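Salurham sorting room – progress report, November
For: Stetsiuk small grants
Project: Rimico packing and reuse

Sorry this is short, we're flat out before the holidays. Main points first, money at the bottom.

Where we're at

Room is set up and running. Took longer than planned, mostly the floor – old glue under the carpet, had to be scraped twice. Painters came after that. Power points along the back wall are in and tested. Heater still on the fritz, landlord has been told, again.

Tables. We had budgeted for one long bench but the quote came back silly so we went with separate tabletops pushed together. Works fine. There is a seam where they meet and paper slips catch in it, so we've been taping over it on busy days. The arrangment is simple enough – packing gets done on the near side, bits and pieces waiting their turn go on the far side. Pale tops were a good call, you can spot a stray screw or label straight away. They do mark. Wiping down at the end of every shift now.

Boxes

Biggest change since the last report. We started out with large cartons and it was a mistake. Too heavy, people overfilled them, bottoms went. Switched to the small cardboard ones in the second month and breakages dropped off. Bought 130 from Bimano, first 100 are used up, the rest should see us into the new year if we're careful. Flat packed so storage is no drama.

One box on the table at a time. That was a suggestion from the afternoon crew and it stuck. Box goes in the middle, open, fill it, close it, label it, off the table. Before that we had half filled boxes everywhere and things went in the wrong one. Slower per box maybe but far less redoing.

Labels are still handwritten. The printer we were promised hasn't turned up. Would rather not buy one if it's coming – can you chase from your end?

What hasn't gone well

Evening shift. Only ran it for 2 weeks, not enough takers, and the parking light out back was off most of that time. Dropped for now, may try again when days are longer.

Shelving. Wrong brackets were sent, then the right brackets with no bolts. Up now on one wall only. Second wall is next on the list.

Donated kitchen stuff – more of it than we can handle, and glass is a pain. We've asked people to hold off on glass until we have proper dividers. Some still bring it.

Money

Spend is on track apart from the floor, which went over by 20 dollars for extra scraper blades and a second tub of filler. Tiny, but you asked us to flag everything. Saved more than that on the tables. Receipts are in the usual folder, the Bimano one is a scan of a fax so squint.

Asking to move what's left in the bench line over to dividers and tape. Need a yes or no before we reorder please. Same total, just a diffrent line.

Next couple of months

Second wall of shelves. Dividers, if approved. Short written guide for new starters, one page, on the wall by the door. Sort the heater. A proper count of what has gone out – we have it in three notebooks at the moment and they don't agree.

Will send the count seperately once the notebooks are typed up. Mornings are best if you need to ring, the phone doesn't get heard once the tape guns are going.

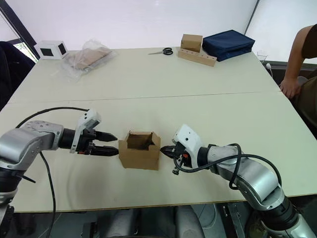

If you're planning a visit, come before noon, and use the side door – the front one sticks and we've stopped fighting with it. Let us know about the dividers either way.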